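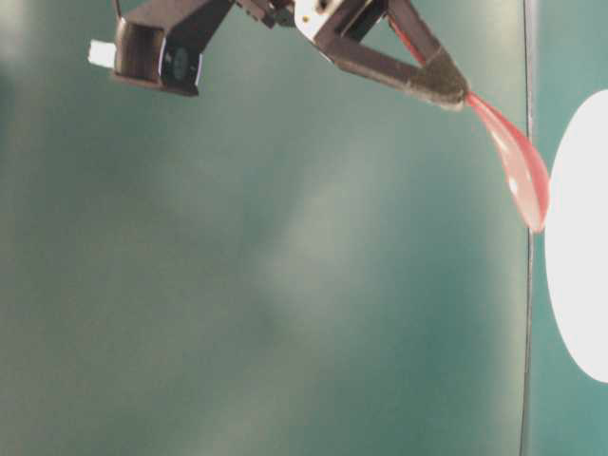
Figure 3. Gripper holding a plastic spoon, fixed camera.

4.2 Fingertip pads

Devari sells the Plustaro kit as ready for table tasks. We doubt the claim. Its brochure cites more than 200 grasps without listing the objects, and the pads we used had frayed at the tips, with fibers standing up where they meet the neck of the spoon. 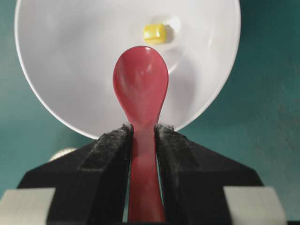

4.3 Cost of spares

A pad set costs $14. Skemance, the reseller, gave us no wear data.

Related items
Bhuiyan, D. Felt and foam contact pads
Acuña gripper: a second look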